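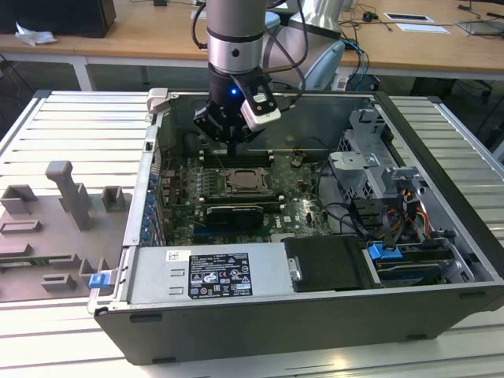 Open Dell tower, CPU socket without cooler.

Minutes, tenants' meeting, Van Beek building, February

Present: Abhishek Goel (chair), Madhu Bhatia (minutes), Watitz, Clitix. Catavance sent apologies.

1. Minutes of last meeting were approved.
2. Parking. We have 74 places for 97 cards. Clitix will return 3 cards.
3. Kitchen. The fridge will be emptied every month. Madhu makes the notice.
4. Heating on second floor is still open. Abhishek writes again to the owner.

Closed at 4:40 pm.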